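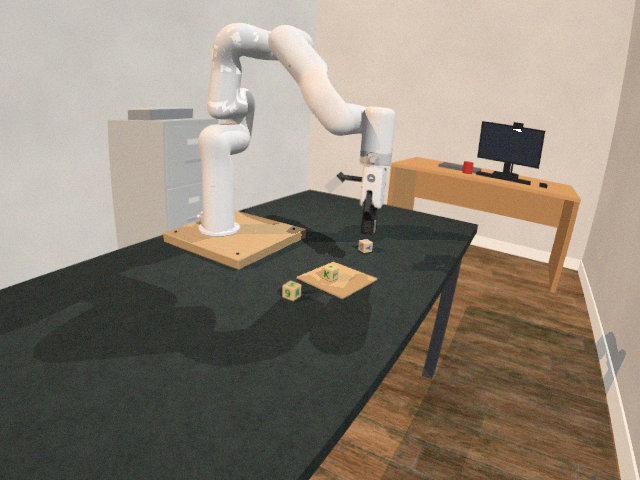 Why does my planner choose a different arm posture every time, when the goal pose of the gripper is the same?

**Jui-lin Fu**

Your goal is a pose of the gripper, and a jointed arm can usually reach one pose with several sets of joint angles. The inverse kinematics solver starts from a random seed, so it returns a different set on different calls. Give it the current joint angles as the seed and the postures will become much more stable.

**So-yul Baek** (asked this)

Thank you for the quick reply. I should have given more details from the beginning, so I write them now.

I use Altent for planning and Zaltum for the simulation. The task is picking letter cubes from a table and putting them somewhere else on it. I ran 1152 pick attempts during the night with the same start posture. In 577 of them the arm made a large swing before coming down to the cube. The path had no collision, but it was long, and the controller then stopped with a tracking error at the end of the swing. The other attempts were short and clean.

My settings are:

- sampling planner, default type
- timeout 2 s
- goal given as pose, not as joints
- path smoothing on
- IK seed: `random`

I changed the seed to `current` as you wrote. The large swing is now rare, but it did not disappear. It comes mostly when the cube is close to the base of the arm.

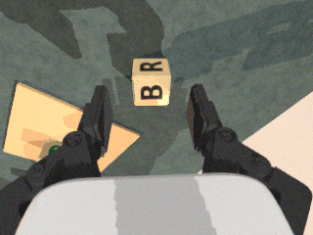
How can I make the planner refuse a path which is too long, instead of sending it to the controller?

**Jui-lin Fu**

Set a limit on the joint-space length of the path and check it before execution. In Altent you can do it in the `post_plan` callback. Sum the absolute change of each joint over all waypoints, compare with your limit, and return `REJECT` if it is bigger. The planner will try again until the timeout is over.

```
def post_plan(path):
 total = 0.0
 for a, b in zip(path, path[1:]):
 total += sum(abs(x - y) for x, y in zip(a, b))
 return "REJECT" if total > LIMIT else "OK"
```

For LIMIT, take the longest of your good paths and add a small margin. Please measure after the smoothing step. Before smoothing, even the good paths are long and you will reject almost everything.

**Woo**

just raise samples to 2000, worked for me
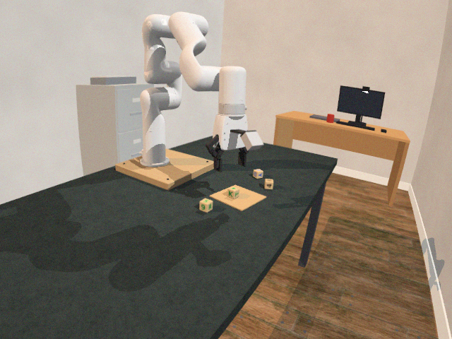
*Open gripper over the table, with the letter cubes on and near the thin board.*

**So-yul Baek**

I tried the suggestion of Woo first, as it was one line. With 2000 samples the planning is slower and the swings are the same for the cubes near the base. Maybe it helps for a different problem.

The length check works well. Sometimes all tries are rejected and I get a timeout, but a timeout is easier to handle than a stopped controller. When this happens I now send the arm to its home posture and plan again from there.
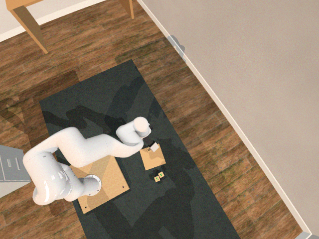 **Jui-lin Fu**

The timeouts you have left are probably a question of goal selection. If every solution from the solver belongs to the wrong family of postures, the length check can only say no, again and again. I would ask the solver for several solutions, sort them by distance to the current joint angles, and give the planner only the nearest few as joint goals. Be careful also with the workspace limits. In the view from above, the shoulder of your arm extends past the left edge of the table and is over the floor, so a workspace box which ends at the table edge would remove this posture from the search. Some people draw the box around the table and apply it to all links. The setting `limit_links` in Altent should contain the gripper only, and the other links should be checked against the collision objects.

**So-yul Baek**

My box was exactly the size of the table, and `limit_links` was empty, which means all links. I made both changes. I will run the same list of picks again tonight with the Rornine logger on, so the joint angles are saved for the attempts that fail. I will add the result under this post.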